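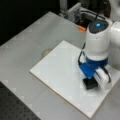
I'd been told to show up hungry, and that was good advice, because the robotics club at Westerberg orders pizza at four and nothing else happens until it's gone. Then the whiteboard comes out, everyone argues for ten minutes, and the arm gets switched on.

I spent two afternoons with them in January while they got ready for the Gremura, a student contest where the arm has to pick up flat things, turn them and set them down inside a taped outline. Sounds easy, right? I thought so too! Then Åsmund Sjögren, who captains the team this year, handed me the controls and let me try. I had the fingers closing on thin air for most of my turn (the kids were very kind about it, and only one of them filmed me).

Flat things are the worst, Åsmund says. A cup gives you sides to grab. A board lying on a table gives you a skinny little edge, and if you come in a hair too low you're pushing on the tabletop. So the club spends a lot of its time on the approach -- how far to tilt the wrist, which finger goes in first, when to slow down. They keep a log of every try. It was up to 342 when I left, and the notes next to the bad ones are a lot of fun to read. "Nope" shows up a bunch.

Their coach, Aslak Lindholm, mostly sits on a stool and keeps quiet. He told me the hardest part of his job is letting them be wrong until supper. The club runs on $300 a year plus whatever the bake sale brings in, and he'd love to get them to Amham for the finals without renting a second van.

I asked Åsmund what she'd do if they won. She said sleep, then went back to the keyboard to fix the wrist angle, and somebody yelled that there was one slice left after all.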